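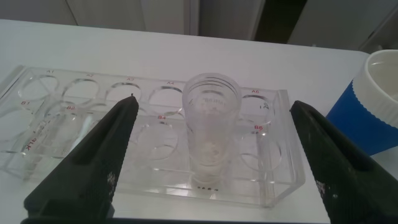

**Istlow Sample Room Social Club – Days Out page**

So we finally made it over to Flukandale! Regulars will remember we were meant to go last year and the minibus had other ideas. This time we set off from the Craddock car park at 7 in the morning (grim, dark, February, one flask of tea between the lot of us) and were parked up outside the Jekholm building before their canteen had even opened. They opened it early for us, bless them, and the bacon rolls were very good.

The Jekholm site does water testing, mostly for farms and small boreholes and the odd swimming pool. From the road it looks like a carpet warehouse. Inside it's a long corridor with labs down the left and offices down the right, and you get given a white coat at the door whether you're going to touch anything or not. Mine came down to my shins. We were split into two groups and I went in the one that started at the far end with the racks and cups, which suited me down to the ground as that's what I do all day at home and I'm nosy about how other people set theirs up.

They use clear acrylic racks, two rows of six holes, with little red labels on the positions, A along one side and B along the other. Lovely and easy to read. Ours at Istlow are the old white wire ones with a bit of masking tape on the end, and if you put one down the wrong way round you don't find out till you've written up half the sheet. I asked if the red ever rubs off and was told yes, if you use the wrong wipes, and that they'd learnt that the expensive way. I wrote "WIPES" on my hand and then couldn't remember which ones were the wrong ones. If anybody in the other group caught it, please tell me!

The other thing I liked was seeing a clear plastic cup stood up in a rack, up at the 5 end, the sort with ridges near the rim and the measuring print just under them. I've only ever had cups loose on the bench and I've knocked over more than I'd care to put on a club page. It tapers a little towards the bottom, and there it was, sat in among the holes as neat as you like. You can see the walls of the holes right through the plastic too, so there's none of that bending down and squinting sideways. I'm going to have a go at it with ours, though I suspect the wire won't be having any of it.

We got a turn at pouring after that. You get a jug of tap water with a drop of food dye in it and you have to fill to a line without going over. I went over. Twice! The winner was within a whisker of the mark and got a Jekholm pen, and has been quite unbearable about it since.

Then it was the cold store, which is exactly as exciting as it sounds, except for the size of it. It holds 4000 bottles when it's full, and in the summer it is full, they said, because every campsite in the county wants its taps doing in the same fortnight. It was less than half that when we were in there and it still felt like a library. Each shelf has a number and ours was 563 (I say ours, it's the one I happened to be leaning on when I got told off for leaning on it).

Lunch was soup, back in the canteen, and a pudding that divided opinion. I'm in the pro camp. We had about 20 minutes to look round the little display of old kit by reception, and I could have done with twice that. There's a brass balance in a glass case and a handwritten results book with the most beautiful sevens in it, plus a wooden bottle carrier with a rope handle that I'd have had under my coat if it had been any smaller.

The afternoon talk was on labelling, and I know how that sounds, but there was a proper argument by the end of it. Jekholm write the label before the sample's poured, and we write ours after. Their reasoning is that you should never have a full bottle without a name on it. Ours is that you should never have a name on an empty one. I still think we're right, but I was wobbling a bit on the drive home.

A few bits for anyone going on the next trip. Wear flat shoes, as the floors are shiny. Eat before you go if you don't do bacon, the veggie option was toast. Lockers take a pound coin and you get it back. And bring a jumper for the cold store even if they tell you the coat's enough.

Big thank you to everyone at Flukandale for putting up with us and all our questions. We've said they must come over to Istlow in return, so somebody needs to have a go at the kettle before then. If you still owe for the minibus, the envelope is in the usual drawer.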